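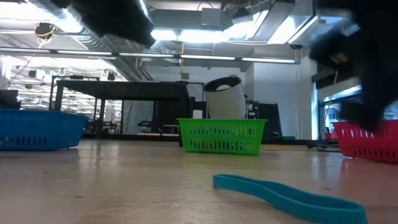
By Santino Leiva, with sorting help from Benjamín Ulloa
Last updated Friday, January 31, 2025

Dranuden: bands, rings and three baskets

README

Hi! Dranuden is a set of pictures of small loopy stuff on a wooden table, plus the baskets it gets sorted into. I put it together because I wanted pictures of ordinary tidying, the kind where you have a pile of rubber bands and tape rolls and need to get them into something before dinner.

The full set has 3336 pictures in 80 folders, one folder per tidying session. I started in November and kept adding until I ran out of shelf space (and patience for renaming files).

What's in it

Three plastic baskets, one blue, one green, one red. They have slots in the sides, so you can often spot a bit of color from whatever is in there even from low down. The red one drifts between red and a pinkish red depending on the light. I call it red everywhere in the labels, so please don't write to me about pink!

The loopy things are mostly rubber bands and rings. The teal band is my favorite and also the biggest pain to label – standing on its edge it pinches into a long skinny loop, and from another angle the same kind of band can look like a plain ring. I went with "band" if I could tell and "ring" if I couldn't.

The table is light wood with knots and a fair number of scratches. It's shiny enough to pick up reflections from the baskets, so if you're picking things out by color, watch for a reddish smear on the wood that isn't an object.

How the sorting goes

There's no strict color rule. Benjamín wanted blue things in blue, green in green and so on, and we tried that for a few folders (the ones starting with nakel_). It got dull fast. After that, anything could go anywhere, and a basket with mixed colors in it is completely normal. Baskets also get nudged and turned as we go, so don't count on them lining up.
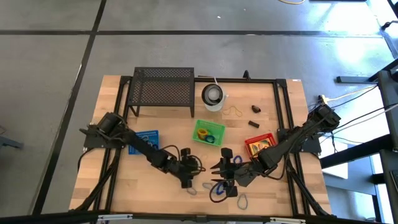 Labels

Each folder has a plain text file with one line per picture: file name, basket color, what's in the basket, what's still on the table. Benjamín and I have checked 1053 of those lines by hand so far. The rest are my first pass, and I was sleepy for roughly 3 folders of it.

If something is buried under other things I write "loop, unclear" and move on.

Known problems

Yellow and orange get mixed up, mostly in the humel_ folders. White things near the back of the table aren't labeled at all. A couple of file names still have spaces in them, sorry.

Using it

Take it, crop it, relabel it, whatever you like. If you fix a batch of labels, send me the text file and I'll merge it in. Put the folder name at the top, please.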